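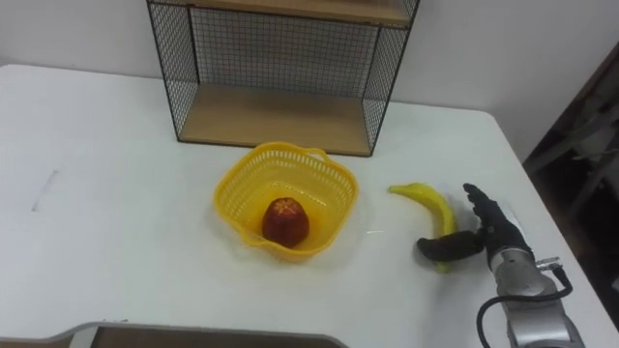 Villagisation in Vurkdale, was it ever voluntary?

mossbank60
My reading is that the first 260 households moved to Jesgate by choice. The Degefa programme offered them a well and a school, and they went.

tarn_reader
I don't agree. The district office had stopped issuing seed to anyone outside the new villages by May. That is pressure, whatever the leaflet said.

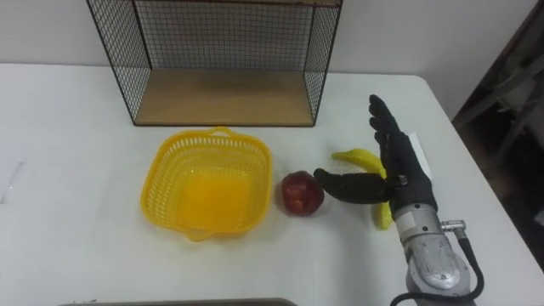 The Warnness farmers held out for 4 years and got no seed in that time.

mossbank60
Fair point on the seed. The move itself still came before the order.

oldledger

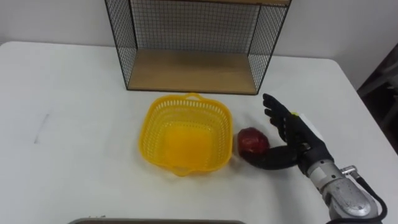

The seed rules changed twice, so you may both be right. Page 8 of the district report has the dates. I keep my notes by village, one container each. A plastic basket with slotted sides like the yellow one does fine for Jesgate. The Warnness papers need something bigger.

tarn_reader
Could you post page 8? My copy skips it.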